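Search this site
Type and press enter
Go

Bin-picking kit from Takham goes on sale to small shops

April 29, 2019

Anybody who has tried to get a robot arm to pull mixed items out of a bin knows how much fiddling it takes, so we were very happy to hear that Takham is finally selling its Gredine kit outside its own workshop!

Gredine is a package of software, mounts and a two-finger gripper that goes onto an arm you already own. Orders opened this month, and the first 12 kits are already spoken for. Setup takes one long afternoon, according to Kofi Ametepe, who runs customer support (and who answered our email inside an hour, bless him).

What we like most is that it doesn't need a model of every item. The trial list that ships with the kit covers 1036 things you might find in a house or a store room, and buyers can add their own by showing each one to the camera 5 times. Nives Sanna, the lead engineer, told us the long, thin items took up most of January. "Handles crossing over other handles," she said. "I still dream of them."
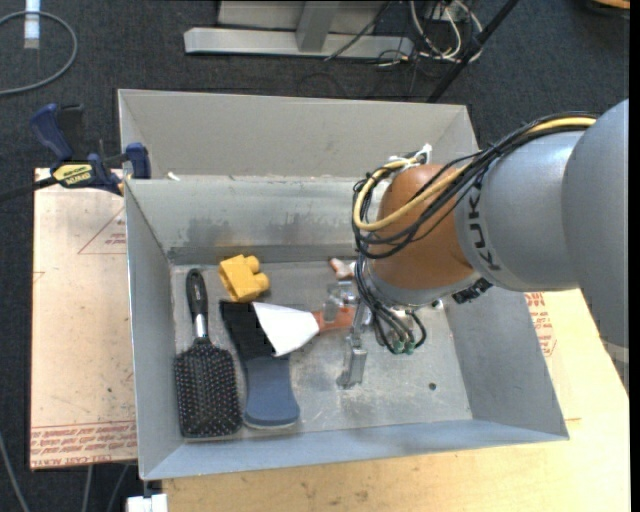
2 min read

A hairbrush, a scrub brush, a paper cone on a stick and a chunky yellow toy block make a pretty good test, with the cone lying right across the scrub brush and the KUKA arm reaching in from the side. Mixed bins like that one are where older kits we've tried tend to give up.

Takham plans to ship 2000 kits over the life of this version. A wider gripper is next, and Sandrine Guérin on the hardware side says the mounts will stay the same, so early buyers can swap it in with a single wrench.

Recent items
Gautier updates its conveyor controller
Drelturell opens a repair desk for used arms
Josiane Chauvin on teaching robotics at night school
Reader mail: cable ties, again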